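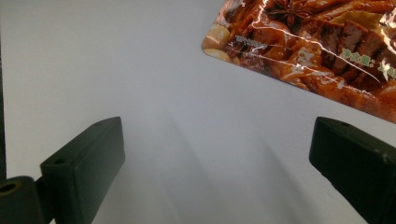
Filed under: Workroom Guides > Tables & Benches

Section 2: Levelling and cleaning a white-topped worktable

The Gosling leaflet says the table is "ready to use in minutes". Allow 60 of them, and don't trust the factory foot settings. The steps below suit the Gosling and most white-topped tables with screw-in feet.

Before you start

Clear the top. Put the table where it's going to live, as any levelling you do in the hallway will be wasted. If the floor is carpeted, let the table stand overnight first.

Levelling

1. Wind all the feet fully in, then back each one out by two turns.

2. Press down on each corner. If the table rocks, note which corners move. Don't fold up cardboard and shove it under a foot. It works until the next time you mop.

3. Lay a spirit level across the centre of the top, then turn it end for end and read it again. If the readings disagree, your level is out, and there's no point going further until you've borrowed a better one. Phone apps are worse than most people think.

4. Adjust the low corner a quarter turn at a time and check again.

5. Tighten the lock nuts by hand, then nip them up with a spanner.

Caution: Don't wind a foot out past its painted mark to make up for a bad floor. Use a packer made for the job.

Note: Perkar advertises its self-levelling feet as good for 3000 adjustments. I couldn't find how that was tested. Ours needed resetting by hand in September, so I'd stick with the plain ones.

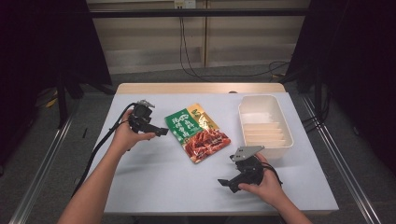 White top with a light wooden edge strip along the far side.

Cleaning

6. Wipe with a damp cloth and a drop of dish soap. Jornen spray costs a good deal more and, in our trial on two tables, I could not tell which had been done with it.

7. Rinse with clean water and dry straight away, paying attention to any join between the top and its edging. Water that sits in a join can swell timber.

8. For pen marks, try the soap again before anything stronger. Melamine sponges do lift ink, but they're a fine abrasive and can leave a dull patch that shows up under side light. Test underneath first.

Caution: No bleach, no scouring powder, no acetone. Grokaveo's website says its polish will restore a scratched white surface "to showroom colour". It fills light scratches for a week or so and then collects grime in them. Leave it on the shelf.

If it still rocks

Check the frame bolts before blaming the floor. A loose bolt feels much the same as a short leg. If the bolts are tight and the feet are locked, swap the table end for end. A rock that stays in the same spot in the room is the floor; one that travels with the table is the frame, and should go back to the seller.

Checked by Hala Mansour, Jul 10, 2024. Section 3 covers adding castors.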